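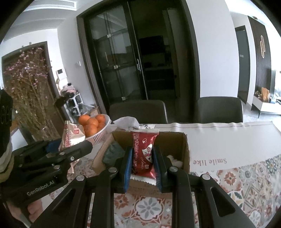 Issue 27, page 11

How to Watch a Gripper Demonstration Without Being Sold One

The Drestby open day runs every June, and every June I come home with a bag of leaflets and a worse opinion of leaflets. This guide is for people who have been invited to see hand-held grippers at work and would like to leave knowing more than the brochure says. It assumes you already know that the person holding the tool is doing the thinking, and that the recordings are meant to teach a robot arm later on.

Before you go

Write down one job you care about. Mine was packing light, crinkly things into a box, which is a fair part of what we do at Ulel. If you arrive with no job in mind, you will be shown whatever grips best.

Ask in advance how many recordings the task has behind it. I was told 3,000 for a snack-packing task. Then ask how many different people made them. That answer took longer to arrive, and it came with the word "several."

At the table

1. Stand where you can see the jaws meet the object. A glossy snack packet held upright between two ribbed pads looks convincing from any distance. Up close you can see how much of it the pads press on, and where the packet creases.

2. Look at what else is in the box. A cardboard box with a soft, fluffy item on one side and something crumpled on the other is a harder target than an empty one. I give credit for that. Ask to see the packet go in when there is no obvious gap left.

3. Watch both tools. With a gripper in each hand, it is easy to follow the busy one and miss the other. Pick one and stay with it for a full round, then switch.

4. Count the rounds yourself. I stayed for 33 and marked each one as clean, second try or dropped. The host's tally was kinder than mine – we disagreed over what a second try is. Settle that before the first packet is lifted.

5. Ask for an object that is already on the table but not in the plan. A basket of oranges is perfect. An orange is round and heavy next to a bag of snacks, and it will tell you more about pads and jaw opening than another wrapper will.

6. Ask about the background. A dining table with a busy patterned cloth and a glass door behind it is closer to a real home than a gray bench. It is still one home. Lenz showed me a bench setup the same afternoon and claimed it made no difference, with no numbers to back it up.

What to ask before you leave

Ask to see the same task run by an arm, with nobody's hand on anything. A good session with hand-held tools shows that a person can do the job through those jaws. Whether a machine can do it from the recordings is a separate question, and Zavine was the only stand that kept the two apart without being pushed.

Ask which recordings get thrown out and who decides. Get the answer in writing if you can.

Keep your own tally sheet and leave the pens.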